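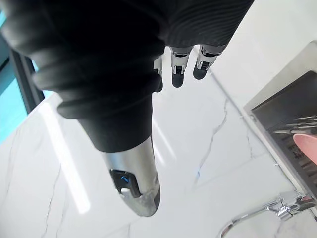 Unit 2: Water in the Home
Notes for the evening section, prepared by Selamawit Mamo

Welcome back! Last time we followed water from the hills to the treatment plant. Tonight we follow it the rest of the way, through the street main, up the service line and out of the tap, and then down the drain again. I love this unit. It starts with something everyone has used today and ends with pumps, valleys and old maps.

1. Pressure

Water comes out of a tap because something higher up is pushing on it. In Calport that something is the tank on Shibata Hill. Each foot of height adds 0.433 pounds per square inch at the bottom, so a tank with its water level 100 feet above your faucet gives you a little over 43 psi before friction takes its share. Try it with the contour map in your packet! Find your own street, read off the elevation, and subtract.

Friction matters more than people expect. A long, narrow, crusty old pipe can eat a good part of the pressure when the water is moving and none of it when the water is still. That's why a shower can feel fine until a neighbor on the same line turns on a hose.

2. The trap

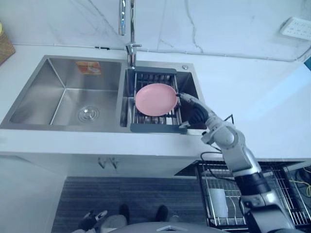

Every fixture needs a trap, the U-shaped bend that holds a plug of water between the room and the sewer. Such a small piece of pipe, and it does so much! The water stays put after the drain stops running and blocks sewer gas from coming up. If a fixture goes unused for a long time the water evaporates, and then you smell it. Run the tap for a minute and the seal is back.

Traps can also be emptied by suction. A full slug of water rushing down a pipe pulls air behind it, and if no air can get in from above, it takes the trap water along. Vents fix this. Look at the roofs on your way home and you'll start spotting vent pipes everywhere.

3. A case from the archive

The clipping below is from the Clidura town newsletter. Read it before we talk about sewers. 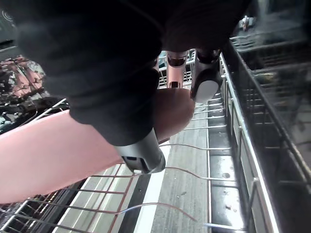
CLIDURA, December. The new pumping station at Gutgate went into service this month and now carries the waste water of 308 homes over the ridge to the treatment works. Residents of the lower streets, who have relied on septic tanks, will be connected in the spring. The project laid 2,203 feet of new pipe.

Questions to bring with you: Why did the lower streets need a pump when the upper streets didn't? What happens at the station if the power fails? Where would you put the overflow, and who lives downhill of it?

4. Slope

Gravity sewers like a steady, gentle fall. For small household drains the usual figure is a quarter inch per foot, so a 20-foot run drops five inches. Too flat and solids settle. Bends and sags cause trouble too, and grease makes all of it worse.
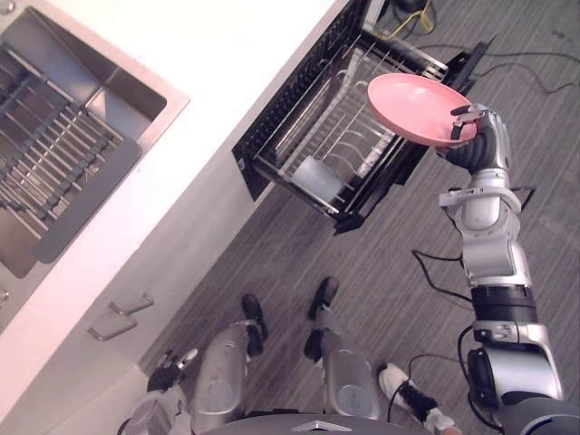
Photo: S. Mamo

For next time, sketch the drains in your own home as well as you can. Start at the kitchen, mark every trap you can find, and guess where the pipes meet (guessing is fine, and half the fun). Bring the contour map again, along with your pressure figure. We'll put everyone's numbers up on the board and see which end of town has the best showers!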